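Why Tall Furniture Tips Over, and What Stops It

A chest of drawers can stand in the same spot for years and then fall in less than a second. To see why, you need to know three things: what a center of gravity is, what a base is, and what a lever does.

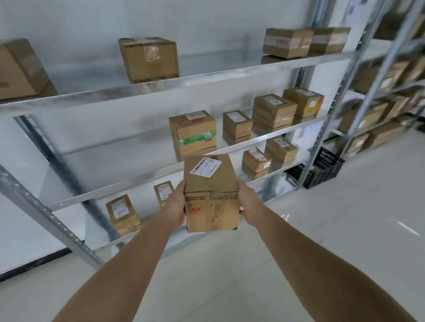 The center of gravity of an object is the point where all of its weight balances. A ruler has its center of gravity in the middle, so you can balance it on one finger there. In a cupboard with nothing in it, the point is close to the middle of the cupboard. Put heavy things up high and the point moves up. Put them down low and it moves down.

The base is the area on the floor inside the feet. As long as the center of gravity is above the base, the object stays up. If the object leans so far that the center of gravity passes the edge of the base, it falls. This rule works for cupboards, buses, ladders and people.

Drawers

A drawer changes the rule's answer because it moves weight forward. With one drawer open, the center of gravity of the whole chest shifts a little toward the front. With every drawer open, it shifts a lot. The feet have not moved, so the base is the same size as before.

Now add a climber. A child standing on the edge of an open drawer is a weight hanging out past the front feet. The front feet become a pivot, like the middle of a seesaw. The chest is on one side and the child is on the other. The farther out the child stands, the harder the child's weight turns the chest. A long push arm of this kind is called a lever.

Earthquakes

In an earthquake nobody has to climb on anything. The floor moves sideways, and the bottom of the furniture goes with it. The top lags behind. Then the floor moves back the other way. A tall, narrow bookcase starts to rock from its front edge to its back edge, and each rock may be larger than the last.

The town of Nernthorpe checked its school furniture one January. The list had 1,448 pieces on it, and 53 of them were tall and had no fixing at all. All 53 were fixed to walls before the spring term.

Anchors

An anchor joins furniture to a building. The usual parts are a bracket on the furniture, a bracket on the wall, and a strap between them. The wall bracket has to be screwed into a stud, one of the upright posts hidden inside many walls. Plain wallboard is soft and crumbles around a screw.

Two kinds are common. The Nulter strap is a flat woven band with a buckle, and it is pulled tight so that the furniture cannot begin to lean. The Durkeo bracket is a steel angle with no moving parts. It is stronger, but the furniture has to stand flat against the wall.

Most tall pieces need 2 anchors, one near each top corner. A single anchor in the middle lets the furniture twist.

An experiment

You need an empty cereal box, a bag of rice and a tray. This test is named the Yokoyama tray test in the Nernthorpe school notes.

Stand the box on the tray with the rice inside, at the bottom. Lift one end of the tray slowly until the box falls. Ask a helper to measure the height of the lifted end. Next, tape the rice inside the top of the box and do the test again. One class in Nernthorpe got 14 centimeters with the rice at the bottom and a smaller number with the rice at the top. Your numbers will depend on your box and your tray.

At home

Keep heavy things on low shelves. Close one drawer before you open another. Do not climb on shelves or drawers, even fixed ones. If a tall piece of furniture in your bedroom moves when you push it gently, tell an adult, and leave the drilling to them. Walls can have wires and pipes inside.

Words to know

Anchor: a part that joins furniture to a wall.
Base: the area on the floor inside the feet of an object.
Center of gravity: the point where the weight of an object balances.
Pivot: the place that something turns around.
Stud: an upright post inside a wall.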